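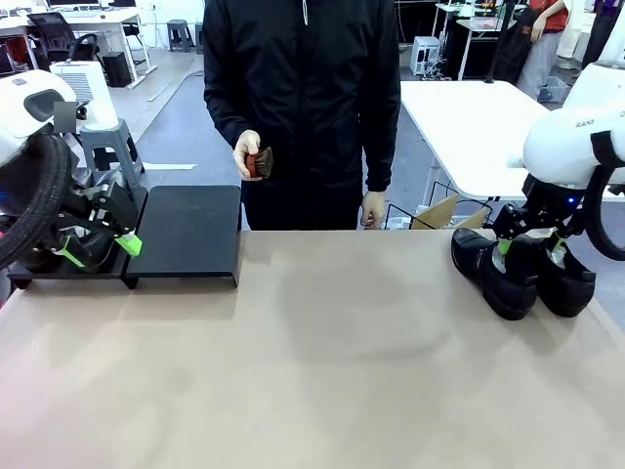

The Skutov burglaries were a run of break-ins at homes and small shops in the coastal town of Skutov, all of them on the night side of one summer. Police treated them as the work of one man, Belmiro Rocha, who was arrested inside a house on Bulto Road on 3 July 2023. He later admitted three of them. The rest were left on file.

Background

Skutov has a small police station, closed to the public after six in the evening. Calls at night go through to the county control room, and response times had been a sore point locally for years. The first break-in was at a bakery. Till drawer taken, back window forced, nothing else touched. A chemist's and two flats above it followed inside the same week.

In each case entry was through a rear window, and in most the intruder stayed a good while. Food was eaten. At one flat a bath had been run and left full. The local paper took to calling him "the lodger", a name police asked it to drop. It didnt.

Arrest

The householder on Bulto Road, a retired ferry worker, came home from a night shift covering for a friend and found the kitchen light on. He went next door and rang from there. Officers arrived to find Rocha asleep on the sofa with the television going. A holdall by the door held jewellery, two watches and 1,000 in cash, most of it later matched to the Sadowski jewellery shop on the harbour.

Rocha gave a false name at first, then his own. No struggle. He was held overnight and charged the next day.

Court proceedings

Rocha pleaded guilty in August to three counts of burglary. The defence said he had been sleeping rough and went into the houses mainly for somewhere to stay, which the prosecution accepted for the flats but not for the shop. He was sentenced to 72 weeks in prison and banned from the harbour area for 90 days after release.

An order to pay back the Sadowski family was made at the same hearing. The watches were returned, one with a broken strap.

Aftermath

The town council paid for better lighting in the lanes behind the shops. A night patrol shared with neighbouring Jiro was tried the following winter and dropped in spring over cost. The bakery put bars on its back window, then took them off agian after a complaint from the fire officer.

Related articles
Jiro harbour thefts
Sadowski jewellery shop
Bulto Road, Skutov
Policing in Skutov
Burglary sentencing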